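Serngate visit – notes from the May get-together

I took the minutes again (my handwriting, my problem!). We were 13 round the table and started at 9:20, coffee in hand.

Trevach open day: Urmila Saxena went round with Rastogi and loved it. She wants us to book the cloth-handling demo for our own group – agreed. Urmila to write to Rurero about a slot and the cost, which was $393 last time.

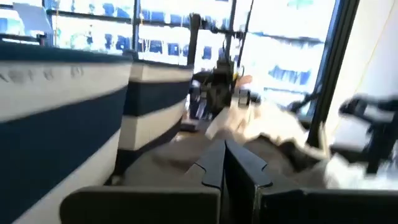 Cloth handling was what we talked about longest. Urmila said folding is a lot harder to get right than stacking boxes, and I believe her. I liked how close the two gray fingers come to that crumpled beige cloth, with only a narrow gap between the tips. Rastogi would like a slower run for our visitors, so I'll ask.

Parking: still open. Next meeting in June, same room.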